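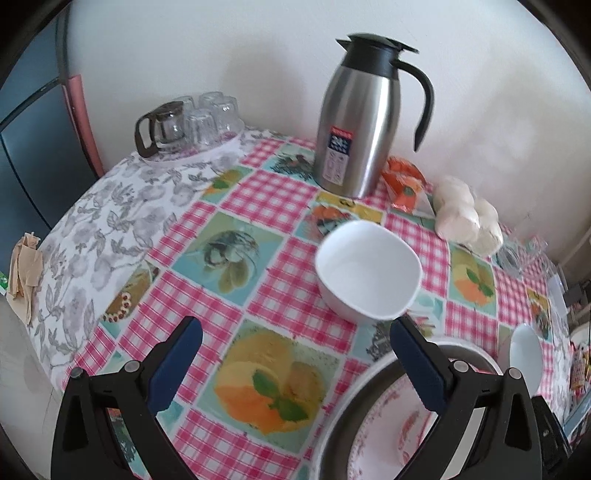

4.2 Reception places and the municipal vote in Tustdale and Vornanby

Category: Migration and Asylum Policy | Working papers
Last updated: November

The regional dispersal scheme gave each municipality a number of reception places to fill, based on population and vacant housing. Tustdale was assigned 292 places and Vornanby 1,022. Both councils could appeal the number, and both did. The appeals were heard by the same regional board and rejected on the same grounds, but the two councils then took different paths. This section compares them.

In Tustdale the council accepted the ruling and moved straight to contracts. Minutes show one plenary debate on the matter, lasting under two hours, with most of the time spent on school bus routes. The opposition group voted against the contract for the former training college but did not ask for a recorded vote. Interviewees from both sides described the decision as settled before the meeting began. One former councilor said the party groups had agreed beforehand to keep the item low on the agenda and to avoid statements to the press until the leases were signed.

Vornanby went further. After the appeal failed, the council passed a motion stating that it would not issue building permits for reception use in residential zones. The motion had no clear legal force, because permits of this kind could also be granted by the regional office, but it changed the local debate. Three parties that had said little about asylum policy in the previous election now took positions on it. The regional office answered by letter on a Monday and gave the council until the end of the month to withdraw the motion. It was not withdrawn. The office then granted the permits itself, and the first residents moved in during the following quarter.

Survey data

The household survey was carried out in both municipalities after the permits had been granted. The target sample was 2,000 adults, drawn from the address register and split evenly between the two places. Fieldwork was done face to face, usually in the respondent's home, with a mail option for those who could not be reached after the third visit. Esther Obura supervised the fieldwork in Vornanby and also ran the follow-up interviews quoted below.

Respondents were asked whether they supported the reception places in their own municipality, whether they supported the regional scheme in general, and which level of government they held responsible for the decision. The third question turned out to matter most. In Vornanby, a clear majority named the region. In Tustdale, answers were spread across the council, the region and the national ministry, and a large group chose "don't know."

Support for the scheme in general was nearly the same in both places. Support for the local places was lower in Vornanby, though the gap shrinks once distance to the nearest reception site is taken into account. People living within walking distance of a site were less supportive before it opened than after, in both municipalities. We treat this last result with care, as it rests on recall questions and not on a panel.

Figure 2. Round table with bowl and vacuum jug.

Follow-up interviews

The longer interviews help explain the answers on responsibility. In Vornanby, respondents often used the wording of the council motion without being asked about it. A shop owner in the Ulloa district said the town "had said no and was told yes," and that she had nothing against the residents themselves. A retired bus driver on the same street said he had voted for the same party all his life and would do so again, but that he now paid attention to regional elections, "which I never did before."

In Tustdale the motion had no counterpart, and respondents had fewer ready phrases. Several did not know that an appeal had been made. Two mentioned the Fenda, a free weekly paper, as their main source on the subject, and both recalled the bus routes more clearly than the number of places. When told that the council had first objected to its quota, one respondent asked why this had not been reported at the time.

Discussion

The comparison suggests that open conflict with a higher level of government can move blame upward without changing opinion on the policy itself. The Vornanby council lost on every legal point and still came out of the dispute with higher approval than Tustdale's. It would be wrong to read this as proof that the motion caused the difference. Vornanby had a larger quota, more press attention and a mayor who was seeking another term - any of these could have produced part of the effect.

There is also a question of timing. Our survey was held once, in a period when the sites had opened but no regional election was near. If the regional parties respond to the shift in blame, the pattern may not last. Section 5 returns to this point using the results from the regional ballot.

14 shares | 3 comments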